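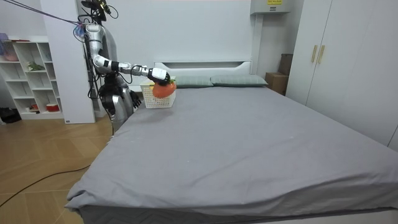
2 min read

I used to think the bed was the worst place in the house for toys to end up. Now it's where I do all my sorting! If you have a pile of plush fruit and veggies like ours (play food, the soft kind, it multiplies when you turn your back), try putting one small white basket on the mattress and working from there. The bed is a decent height, your knees will thank you, and anything you drop lands on something soft instead of rolling under the dresser.

A few things I've picked up along the way.

Make the bed first. I mean just the fitted sheet pulled smooth and the pillows up against the headboard. Leave the comforter off until you're done, or you'll be fishing a plush pea pod out of it at bedtime. A plain gray sheet is great for this, too – bright toys jump right out at you, and so does every bit of lint, so keep a lint roller handy.

Pick a basket with holes in the sides. Solid bins look neater on a shelf, I'll give them that, but air gets through the holes and you can peek in from the side without dumping everything out. Mine has a handle cutout at the end, and I wouldn't buy one without it now. My friend Tania Kumarasinghe swears by lidded boxes, and we have agreed to disagree.

Big pieces go in first. I lay the large ones flat on the bottom and tuck the little ones in around them. Stop when the basket is comfortably full, even if there are a few strays left, and start a second one for those.
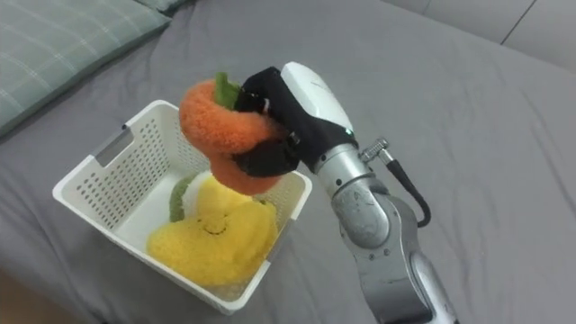

Yellow and green plush in the white basket, covering most of the bottom.

Fuzzy, loopy fabric needs a bit of care. Those little loops snag on everything – rings, zippers, Velcro most of all – so keep dress-up clothes somewhere else. Check the label before washing. If it says machine wash is fine, I use a zippered mesh bag on cold and let them air dry, and I give each one a good squeeze in the middle to be sure the stuffing is dry before it goes back in. For a small spot, a damp cloth and a drop of dish soap will usually do it.

Sort by whatever your kids can remember. We tried fruit versus vegetables and got into a very long argument over tomatoes. Color works better at our house. 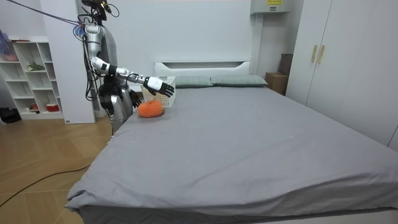 The orange one, resting beside the basket.

Once the basket's full, carry it straight to its shelf. Don't set it on the floor "for a minute." Then the comforter goes back on and you're ready for bedtime.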